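3.2 Open storage on the counter, and what it asks of people

We turn now to the part of the kitchen that gave us the most to think about, and that we had very nearly left out of the study plan altogether. Section 3.1 dealt with closed storage – drawers, doors, lidded tins – where people tend to agree on what counts as "put away." Open storage is a friendlier and more confusing business. A plate in a rack is put away for some of us and still waiting to be put away for others, and the 33 households who filled in our Pusance kitchen diary were divided on the question in ways that did not follow age, family size, or the amount of cupboard space they had.

The diary asked people to write down, for six kinds of everyday tableware, where each one lived and where it spent most of its time. We had expected these two answers to match. For bowls and glasses they mostly did, but for plates they parted company again and again. One diary from the Flukwood group put it in a way we have grown fond of: "The plates live in the cupboard but they are never home." The counter rack, bought as a stopping place between the sink and the shelf, had quietly become the shelf.

With that in mind we gave plates and their rack a good deal of room in the countertop layout, and we kept the rack close to where plates are handled, as our diary keepers told us they do at home. Figure 4 shows this part of the counter. 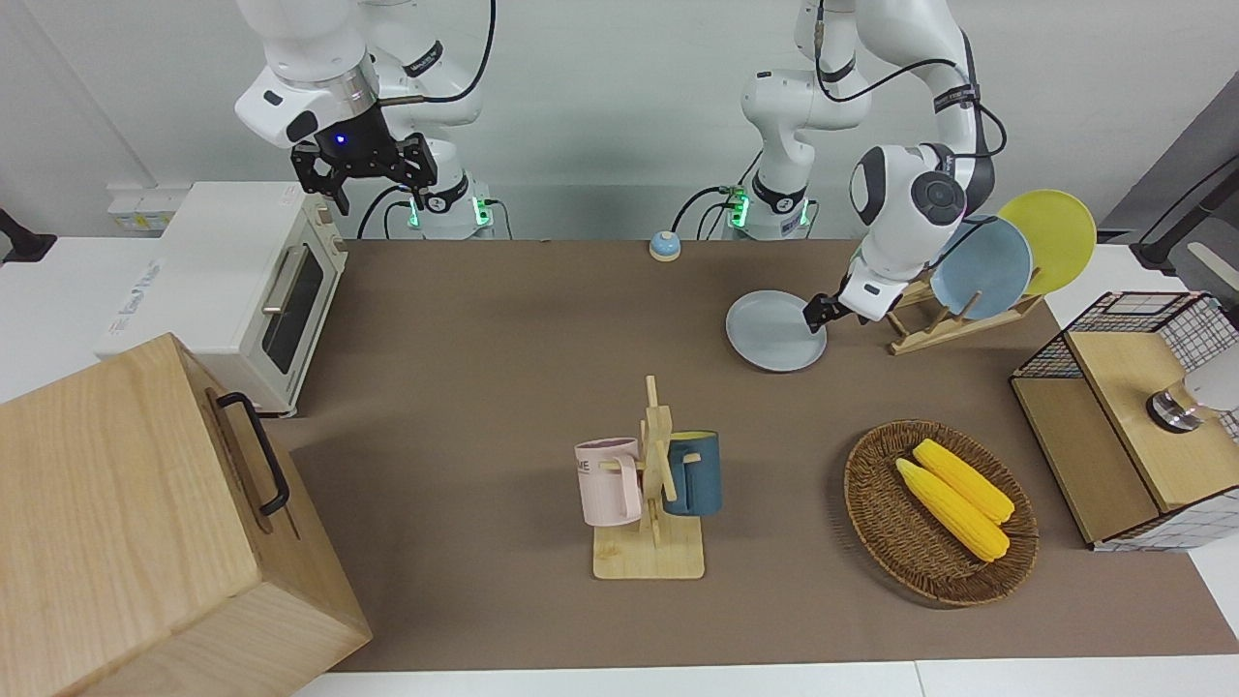

Figure 4. Wooden dish rack with a light blue and a yellow plate standing upright; a third plate lies flat on the table in front of it.

A slatted rack with pegs is a forgiving object, and we think this explains much of its popularity. It shows at a glance how much space is left, it holds a plate on its edge so that the color or pattern can be seen, and it lets a person take out the one at the back without lifting a whole stack. Several diary keepers mentioned that last point with real feeling, having lived for years with a heavy pile in a high cupboard. Against this, a rack holds few plates for the space it takes up, and a household that eats together in any number will fill it after one meal. The Gokier families, who had the largest tables in our group, were the most likely to own a rack and also the most likely to complain about it.

Plate position matters too. A flat plate on the counter was read by nearly everyone as being in use, or about to be, even when it was clean. The same plate set upright was read as stored. We find this a charming result, and a useful one for anybody writing instructions for a shared kitchen, where "put the plates away" can start a surprisingly long discussion. In the notes pages, 20 of the 33 households told us they had some house rule about it, although the rule was seldom written down and was sometimes known to only one member of the family.

Mugs and baskets follow a slightly different logic. A mug tree is both storage and display, and people were quite content to leave it out all year – the Osagie diaries contain long and affectionate passages on which mug hangs where. Baskets are looser still. They gather whatever has no other place, and corn, onions, or bread may share one from week to week without anyone feeling that the kitchen is untidy. Our own layout keeps the mugs on their stand near the wall, with the basket well over to one side and a stretch of open table left free for working.

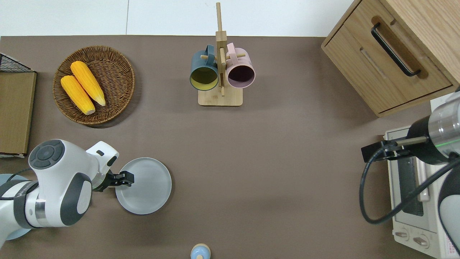

3.3 Reach, habit, and the free stretch of counter

The open space in the layout deserves a few words of its own, as it was the feature our diary keepers asked about most warmly. Many of them guard a patch of bare counter at home and clear it before doing anything else. We return to their accounts in Section 4, together with the floor sketches they drew for us in August.

Contact: Pusance Home Studies, Kitchen Diary Project | © Pusance Home Studies | Back to top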